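In Defense of the Colored Outlet

My mother had one rule about electricity: the thing you are not using should not be plugged in. She enforced it at bedtime, walking the house and pulling plugs out of walls, the clock radio included, so that every morning of my childhood began at blinking midnight. I grew up, moved to Flirkley, bought a power strip and never unplugged anything again. I now own more power strips than chairs, and I have opinions about them.

The main one is that outlets should come in colors.

I know how that sounds. For most of my life a power strip was beige, or a white on its way to becoming beige, and it lived behind the couch with the dust and one sock. You got down on your hands and knees, followed a cord with your fingers like someone reading a very dull rope, pulled the plug at the end of it and heard the freezer stop. The design of the object gave you no help at all. Every outlet looked like every other outlet, and the only way to find out which was which was to kill something.

Then somebody had the idea of putting a pink square on one and a yellow square on the next. 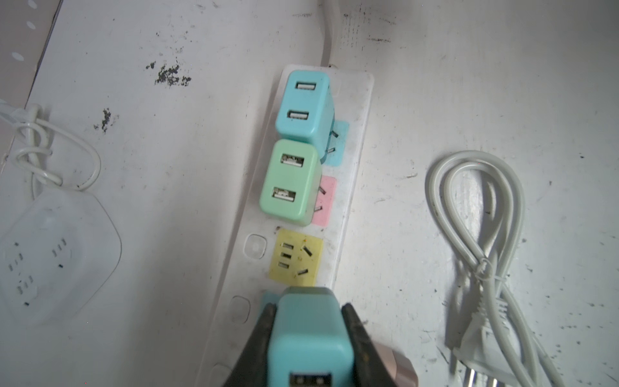 Green and teal chargers up top, yellow outlet still open.

The first time I saw a strip like that, in a hardware store in May, I assumed it was for children. I picked it up anyway, because the plain one next to it cost the same and was the color of a dentist's ceiling. Within a week I was a convert. I could stand in the kitchen and yell "pull the pink one" down the hall and have the right thing go off. If you have never shared a house with other people and a limited number of outlets, you may not see what kind of achievement that is. We had whole arguments that used to start with "which one?" and those are gone now. We have had to find others.

The case against

People who dislike colored outlets dislike them for one reason, and it's taste. A power strip is supposed to disappear. It's plumbing. You wouldn't want your pipes in pastel, they say, and I have to admit I have never once thought about it, though now that they bring it up I would take a mint green drainpipe without much of a fight.

My trouble with the disappearing power strip is that it never disappears. It just gets dirty where you can't see it. There are entire companies selling boxes to put your power strip in. I bought one, a Wadier, made of bamboo, with a slot at each end for the cords. It held the strip fine. It did not hold the strip plus the chargers plugged into the strip, so the lid sat on top at an angle, like a hat on a toddler, for as long as I could stand it. It's where we keep the batteries now. Nobody would know, looking at the box, that there are batteries in it, and so we buy more batteries.

Give me the strip in plain sight, on the table, where I can see what it's up to. A thing that is out in the open gets wiped once in a while. Maybe not often. Charger plastic collects gray smudges at a rate I have never seen explained, and any raised edge on a white strip will be grubby by the end of its first month. But you notice, and noticing is most of housework.

The second objection comes from people who are organized.

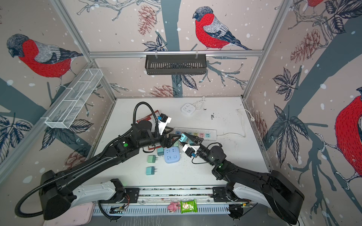 Akinyi Were, when I tried all this out on her over lunch, said the colors were a crutch and that a label maker does the job better: printer, lamp, modem, one word on each cord, done forever. She has a point and a label maker. I have seen the back of her desk and it reads like the index to a good textbook.

But labels are for people whose stuff stays put. A label says LAMP and then the lamp moves to the bedroom, and what's plugged in there is a phone charger wearing a name tag from somebody else's conference. Colors make no promises. Pink is pink whoever is in it. You can't be wrong about pink, and on the days when I can't find my glasses, which are on my head, I need a system I can't be wrong about.

Where the charger people come in

Now that I've praised the outlet, I have to complain about what goes in it.

The wall charger is a block. It was a cube when I was younger and now it's more of a bar of hotel soap, and it comes in teal, mint and a sort of swimming-pool blue, and I like all of those. I'm on record as liking pastels. What I can't forgive is the width. The block is always a little wider than the space it was born to occupy. You plug one in and it covers its own outlet and leans on the one next door. You plug in a second and it overlaps the first, the way people overlap on an airplane armrest, each of them pretending it isn't happening.

So a strip with plenty of outlets has, in practice, fewer than it says on the package. The strip people know this. The charger people know this. I once wrote to a company called Ravel, makers of a charger so fat it blocked a neighbor on either side, and asked whether they'd ever met a power strip. I got a reply thanking me for my interest in their products and offering me 18 percent off a second one.

There's also the matter of pressing the thing in. A good outlet and a good plug should meet like old friends. Mine meet like in-laws. You line up the prongs, you push, nothing gives, you push harder, and the whole strip slides away across the surface with its cord trailing after it. You need one hand for the charger and one for the strip, and probably your knee. There's a little tab with a screw hole on the end of some strips, meant for fixing the thing down so that it stays still and takes the push. I have owned power strips for 24 years and have never put a screw through one of those tabs. I've never met anybody who has, either, although I believe they exist, in the same way I believe that some people iron pillowcases. 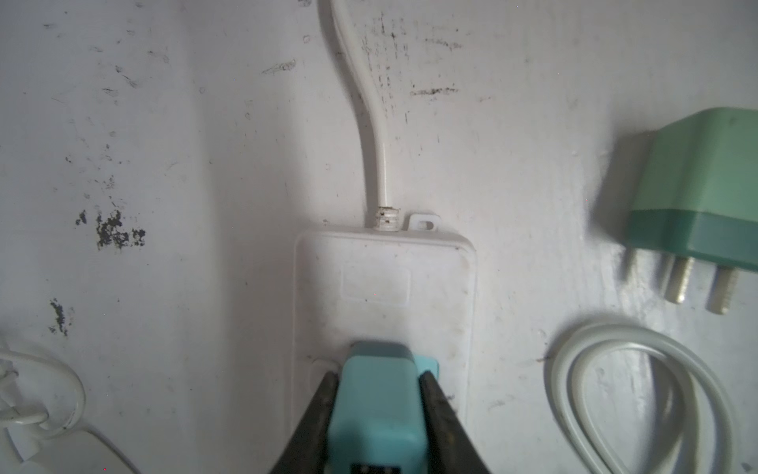
A word about cubes

I should be fair to the cube. You've seen it: a small white block with outlets on several sides, so that the chargers stick out in different directions and don't have to touch. It solves the width problem completely. I bought a Sial cube on the strength of that and used it all winter.

It does have a weakness, and that's rolling over. Plug something heavy into one side of a cube and the cube will go and lie down on it. I came home more than once to find mine face down on the desk with a laptop charger under it, like a dog that had been told not to get on the bed. Also, you can't see all of its faces at once, so you're back to feeling along with your fingers, and I've covered how I feel about that.

Dirk Van Dijk swears by his, and has screwed it to the underside of his desk, where gravity has a harder time. He then has to lie on the floor to use it. He tells me the floor is good for his back.

The drawer

None of this can be discussed without the drawer. You have one. It contains the chargers for the phones you no longer own, one plug adapter from a trip abroad, and cables whose ends fit nothing made since. I emptied ours last spring, in a mood, and laid everything out on the table in front of me. I'd meant to sort it into keep and toss. By the end of the afternoon I had a third pile, for snacks, as I'd needed something to get me through, and the third pile was the only one that had gotten any smaller.
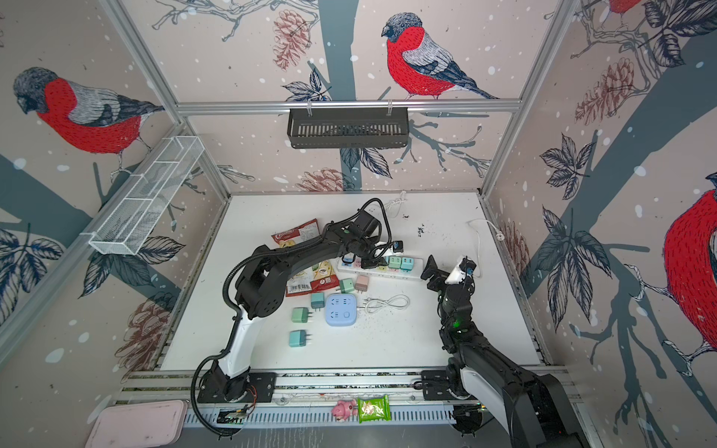
The toss pile had one cable in it, and I took that back out before bed. Getting rid of a charger feels like daring the universe. You'll throw out the one with the odd little barrel end, and the next morning a cousin will show up with an electric toothbrush from another decade and a look of hope. So it all goes back in the drawer, or into a wire basket if you are the type who puts up baskets. I've put up baskets. They looked wonderful empty.

What I do now is keep the chargers we use in the strip and leave them there, all the time, in full color, in defiance of my mother. Mint charger on green, because I'm not made of stone. Phone on pink. Yellow stays open for guests, who are always at nine percent. My mother visits and I hear her at night, out in the hall, and in the morning the strip is bare and the chargers are lined up next to it by height.

She put them in a nice row this last time. I plugged them back in after she'd gone to get her coat, green first.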